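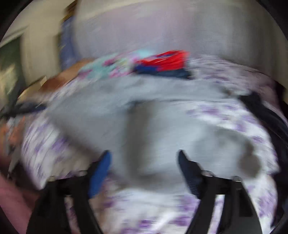

1/ Ultrasound or MRI first for a suspected rotator cuff tear? We audited shoulder referrals at Farholm up to the end of March. 1,877 patients, every one scanned with ultrasound before anything else.

2/ For full-thickness tears, ultrasound agreed with the surgical findings nearly as often as MRI did. Partial tears were worse, mostly small ones on the joint side of supraspinatus.

3/ Operator experience mattered more than the machine. Readers with over 3,000 shoulder scans behind them missed very few. Trainees under 100 missed enough that we now double-read all of theirs. 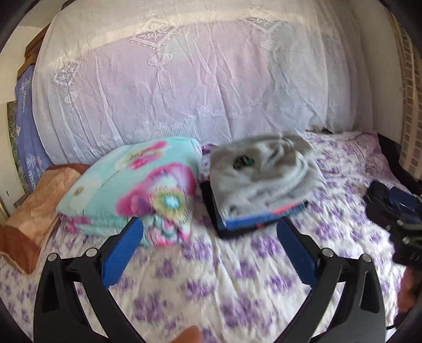
4/ Loredana Bortolotti replied that frozen shoulder will skew any such audit, as a patient who can't rotate the arm can't be positioned for a proper view of the tendon. Fair point. We logged restricted rotation as a yes/no field – too crude to correct for it.

5/ Labral tears were excluded. Ultrasound is the wrong test there and those patients go to MR arthrography.

6/ Current protocol: ultrasound within 2 weeks, MRI if the scan is equivocal or the surgeon needs to grade muscle wasting. Plain films still come first after trauma.

7/ Kastriot Georgiou is rerunning the partial-tear group with rotation measured in degrees. Table to follow when he has it.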